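Naps, then. I have been meaning to write about naps since July, when I started having one most afternoons and my crossword times went a bit mad (in a good way!).

I'd always been rude about people who sleep in the daytime. Then I had a run of bad nights, gave in after lunch, and woke up able to remember the name of every street on my old paper round. Kairys Road, Jostham Lane, the lot. I've kept a little notebook ever since, and it's up to 400 lines of scribble — bedtime, nap, how foggy I felt, and how I got on with the word list I try to learn each day.

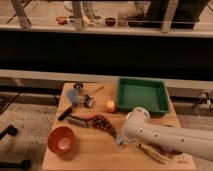 Orathai Hemmin reckons I'm sleeping too long, and wrote back to my last post to tell me so: "Twenty minutes, set an alarm, and get up when it goes. Anything more and you'll be useless until teatime." I tried it her way for 11 days and I have to admit the groggy spells went. I used to come round feeling as though someone had packed my head with wool, and I'd read the same page of my Hulley paperback over and over before anything stuck.

The word list did better as well. I learn mine just before I lie down, say them through once with my eyes shut, and go over them again with a cup of tea afterwards. On days I skip the nap I lose the ones in the middle. Always the middle! The first few and the last few seem to look after themselves.

What hasn't helped is napping late. Anything after three o'clock and I'm wide awake at midnight, planning what I'd say to people who annoyed me years ago.

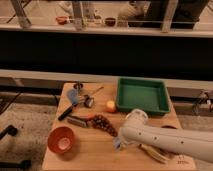 Lambros Stamatopoulos asked in the comments whether a quiet sit-down with the radio off would do the same job, as he's never managed to drop off in the day. I think it might do some of it, Lambros. I've had a few where I only lay there listening to the boiler, and I still got through the list fairly well. Try it for a fortnight and write it down, otherwise you'll only remember the good days.

I'm going to shift mine to straight after lunch next, and see if the mornings get any better too.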